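Galerie: Stühle mit Wiener Geflecht, Bestand Derneck

Stand: 08.02.2025

Der Bestand Derneck umfasst 108 Sitzmöbel, überwiegend Esszimmer- und Kaffeehausstühle mit Geflecht in Sitz oder Rückenlehne. Übernommen wurde er aus der Auflösung eines Ausflugslokals, dazu kamen einzelne Stücke aus Privathaushalten. Die Erfassung läuft seit Oktober. Jeder Stuhl erhält eine Karteinummer, eine Zustandsstufe von 1 bis 5 und einen kurzen Vermerk zu Holz, Verbindungen und Geflecht. Stufe 1 heißt gebrauchsfertig, Stufe 5 heißt Teilespender.

Auf dieser Seite geht es um die Rückenlehnen. Sitzflächen, Zargen und Beine haben eine eigene Galerie, ebenso die Armlehnstühle der Werkstatt Gillis, die wegen ihrer abweichenden Maße getrennt geführt werden.

Zur Terminologie: Als Lehnenbogen wird das gebogene Holzteil bezeichnet, das die Rückenlehne nach außen begrenzt. Spiegel heißt die geflochtene Fläche zwischen den Rahmenteilen. Nut und Keder werden nur bei maschinell gefertigtem Mattengeflecht angegeben, Bohrbild und Lochabstand nur bei Handgeflecht. Beide Ausführungen kommen im Bestand vor, gelegentlich am selben Stuhl, wenn der Sitz später erneuert wurde.

Aufnahme der Maße

Gemessen wird die lichte Weite des Spiegels an der breitesten Stelle, waagerecht und senkrecht, jeweils von Innenkante zu Innenkante. Bei gebogenen Rahmen kommt die Pfeilhöhe hinzu. Die Stärke des Lehnenbogens wird am Scheitel und knapp über dem Sitz abgenommen; Abweichungen über 2 mm werden auf der Karte vermerkt. Bei 19 Stühlen lag die Abweichung darüber, fast immer durch früheres Abschleifen von Hand.

Oberfläche

Gewachste und lackierte Bögen lassen sich auf Fotos schlecht unterscheiden. Maßgeblich ist deshalb der Eintrag auf der Karte, der Farbton in der Galerie dient nur zur Orientierung. Reinigung vor der Erfassung mit leicht angefeuchtetem Baumwolltuch, keine Lösemittel. Fettige Griffzonen am Scheitel bleiben bis zur Entscheidung über die Oberfläche unbehandelt. Alte Klebeetiketten werden vor dem Ablösen abgeschrieben, auch wenn nur noch Reste lesbar sind.

Geflecht

Geprüft wird auf gerissene Stränge, gelöste Kreuzungspunkte und Durchhang. Die Prüfung erfolgt von hinten, mit flacher Hand und geringem Druck — punktuelles Drücken mit dem Finger ist zu unterlassen. Trockenes Rohr bricht bevorzugt entlang der Rahmenkante, dort also zuerst nachsehen. Ein einzelner gerissener Strang führt zu Stufe 3, mehrere nebeneinanderliegende zu Stufe 4. Farbunterschiede zwischen Sitz und Lehne gelten für sich genommen nicht als Mangel.

Ersatzmaterial ist in zwei Breiten vorrätig und wird unter der Bezeichnung Trindar geführt. Für Handgeflecht ist es nicht geeignet. Diese Stühle gehen gesammelt an die Flechterei Zeleke, Rücklauf erfahrungsgemäß im folgenden Quartal.

Verbindungen

Lockere Lehnen werden vor dem Verleimen vollständig zerlegt. Nachgezogene Schrauben ohne Zerlegung halten im Gastbetrieb selten länger als eine Saison. Originalschrauben mit Längsschlitz bleiben beim jeweiligen Stuhl und werden in einem beschrifteten Beutel am Hinterbein befestigt. Haarrisse im Bogen werden mit dünnflüssigem Leim und breiter Zulage geschlossen, Einzelzwingen hinterlassen Druckstellen.

Bildteil

Die Bildunterschriften enthalten Bauteil und sichtbare Ausführung. Karteinummern werden nachgetragen, sobald die Liste abgeglichen ist.

Rückenlehne: Lehnenbogen aus Holz, honigfarben, glatte Oberfläche. Spiegel aus hellem Rohrgeflecht zwischen den hölzernen Rahmenteilen. Maße und Zustandsstufe folgen mit der Karte — Anfragen zu einzelnen Stücken bitte bis dahin mit Angabe dieser Seite und des Bauteils.

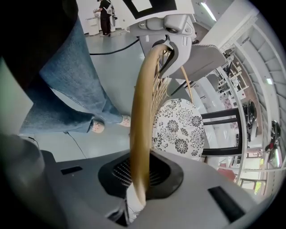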